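The Year I Tried to Read the Manual

Posted 2026-02-05

433 shares | 2 comments

I have reached the age where I keep instruction manuals. I don't read them, you understand. I keep them, in a drawer in the hallway, in the belief that ownership counts for something. The drawer no longer closes. Last September I decided to go through it and throw out whatever belonged to appliances that had died, been given away, or were never mine in the first place.

It took a whole weekend, mostly because I made the mistake of opening one.

It was for a Ranari bread maker. I owned that bread maker for six years and used exactly one setting, which I thought of as "bread." According to the manual it had a jam mode. It had a mode for dough you meant to bake somewhere else, for people who like owning two machines that do one job. On page 31 it politely asked me not to put the bread maker in the bath. I gave that bread maker to a cousin and felt, briefly, that I should call and pass along the warning.
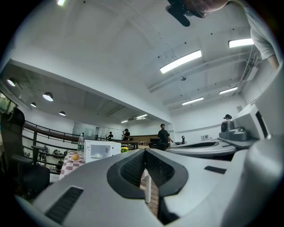 After that I couldn't stop. The Plaltley humidifier manual ran to 60 pages and came in nine languages, and the English one seemed to have been translated last, by someone who was tired. "Do not permit the water to become discouraged" is a sentence I have thought about most mornings since. I believe it refers to the fill line. I'd rather it didn't.

You can date a manual by its warnings. The old ones, the ones I inherited along with my grandmother's mixer, barely bother. There's a diagram, a list of parts, a recipe for sponge cake, and a general assumption that you know what electricity is. By the middle of the drawer the warnings take up a page. In the newer ones they come first and go on so long that you could finish dinner before learning where the power button is. I'm not against safety. I'm just saying that if my toaster has eleven ways to hurt me, maybe the toaster is the one that should be reading something.

The newest things don't come with a manual at all. They come with a little square to scan and a cheerful card that says "Let's get started!" My Povico kettle has an app. I wanted hot water. The app wanted my email address, my location, and permission to contact me about kettles. I have had nearly 2,000 cups of tea out of the previous kettle – I drink a lot of tea – and it never once asked how I was finding the experience.

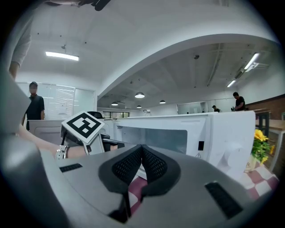
The red-and-white checkered tablecloth.

The one manual I was truly glad to find was for the Biswas sewing machine, which still works and which I still can't thread. It has real drawings, with arrows. Somebody sat down and drew a hand, a decent hand, holding the thread at the proper angle, and then drew it again from the other side in case the first one hadn't helped. It hadn't, but I appreciated the second try. There are penciled notes in the margin too, in handwriting I don't recognize. Next to the part about tension it says "NO" and is underlined twice. I got the machine at a yard sale, so I'll never know who lost that argument. I've left the tension alone.

In the end I threw out about a third of the drawer. The rest I put back, including two manuals for a cordless phone I can't picture and a booklet of nothing but warranty addresses. I kept the humidifier one for the prose.

The drawer closes now, if you lean on it. The bread maker cousin has since informed me that the jam mode is very good.

2 comments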